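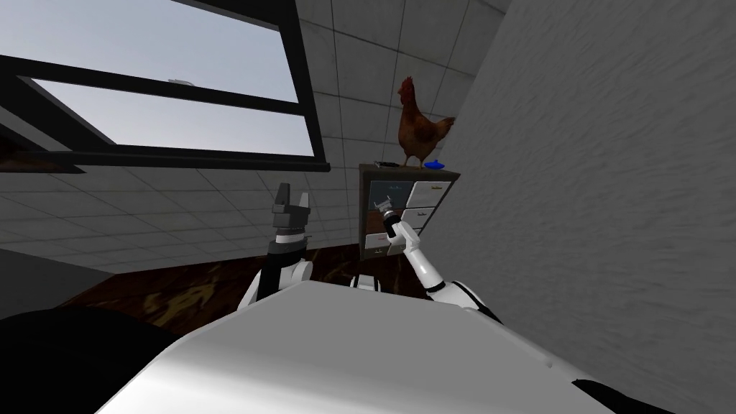
According to Rania Ait Ali, replaying the demos open loop is the first thing to try before blaming the policy, and I have now done that. Most of them replay cleanly, so I am posting the full problem.

Drawer task fails after training on remote-control demos
posted by Ehab Bennani

Setup: two-armed robot in simulation, driven by hand controllers through Tuten. The job is to reach into the open drawer of a small cabinet with the right gripper. The left arm has nothing to do. I recorded around 700 demos over February. The trained policy gets to the front of the cabinet, then hovers there until the episode times out at 1000 steps. Action chunks are 16 steps long. Training loss looks normal. Is this a data problem or a settings problem?

Zofia Domański
Data, most likely. Plot the speed of the right gripper over each demo. People driving by remote control slow down or stop just before they enter a tight space, while they judge depth. The policy then learns that the correct action in front of the drawer is no action. Trim every stretch where neither the arm nor the gripper command changes for more than a few steps, and retrain on the same split. Keep the untrimmed set so you can compare.

Also check what the left arm is doing. If you let your left hand drift during recording, that drift is in the actions and the model spends effort fitting it. Either hold the left arm at a fixed pose in the recorder or mask its actions in the loss.

Abdelkrim Benmoussa
more demos

Corina Reisinger
Trimming fixed the same hover for me. If it doesn't for you, execute fewer steps of each chunk before replanning. Mine was set to run all 16 and I dropped it to 2 for the last part of the reach. It is slower. Check that the Tuten timestamps match the simulator clock as well, as mine were one control step late.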